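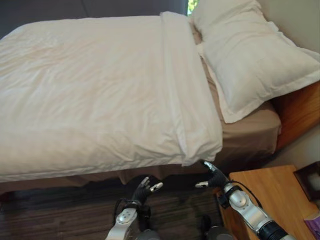 My bed and I have been having a disagreement for most of the winter and I'd love some outside opinions, please! I finally moved to a proper white duvet after years of sheets and blankets, and I adore it, but I can't get it to sit right. I've been folding the long edge back on itself down the right side, so there's a doubled strip running from the head to the foot with a bit of the tan fitted sheet showing beside it, and I like that look very much (it makes getting in at night easy too). The trouble is the corner at the foot, where the fold finishes in a sort of rounded, puckery lump, and by the next morning the whole lot has slid towards the other side. The bed skirt is a similar beige to the sheet and I don't want to hide it completely. I've tried tucking the end under the mattress and it looked like a hospital. How do the rest of you manage a turned-over edge on a thick duvet? Mine is a Kirnus, if that matters, and the cover came from Bevan.

Posted by duvet_dithers, 2 May 2019

Wyn Phillips

Oh, I feel for you, I went through exactly this when we swapped over, and my husband still tells people about the morning he found me ironing a bed. Two things, I think. The first is that your filling has probably wandered. Pick the duvet up by the two foot corners and give it a really good shake, then lay it down square before you fold anything at all. If the cover has ties inside, use them, even if they're fiddly, and if it hasn't, sew in some short lengths of cotton tape, it's an evening's work at most and you can do it in front of the telly.

The second is the fold itself. Start it from the foot and work up to the pillow. Most of us start at the pillow end and push all the spare fabric down to the bottom, and then there's your lump. Pinch the bottom corner flat between your hands, turn it back the width you want, and smooth it towards the head with your forearm. A narrower strip behaves better than a wide one. I keep mine to about a hand and a half across.

Or do what I ended up doing in the spare room, where we've got the dark grey plank floor and no patience. There I leave the corner alone and let it droop over the side in its own soft fold, with a few creases in it, and I've grown very fond of it. White against a dark floor is forgiving that way, and a few ripples across the top just look comfortable.
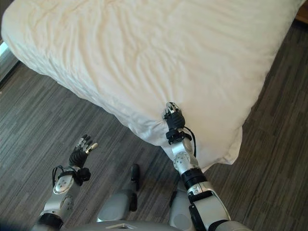

Pins, clips and other gadgets

Posted by mothballs200

Duvet clips. I bought a packet of the Drodix ones last June and they're all right, they do stop the inside sliding around in the cover. They won't do anything for the outside of the fold. Don't use safety pins, I did and put a hole in a good cover.

Posted by Lorna in the hills

I'm going to be the nuisance who asks whether the duvet is simply too big for the bed. If you lay it out flat with no fold, how far does it hang on each side? Mine was a Ravico and came up a good deal longer than I'd expected, and no amount of fussing was going to fix that. Once I turned it so the closed end was at the foot and the buttons were up under the pillows, the bottom hem hung much better. I'd try that before you spend any money, it only takes a minute or two.

Also, and this might just be me, but I give the bed a good airing before I make it. I throw everything right back, open the window, have my breakfast, and then come back and make it up. The cotton seems to relax a bit and I don't find myself wrestling with it nearly so much. Let us know how you go!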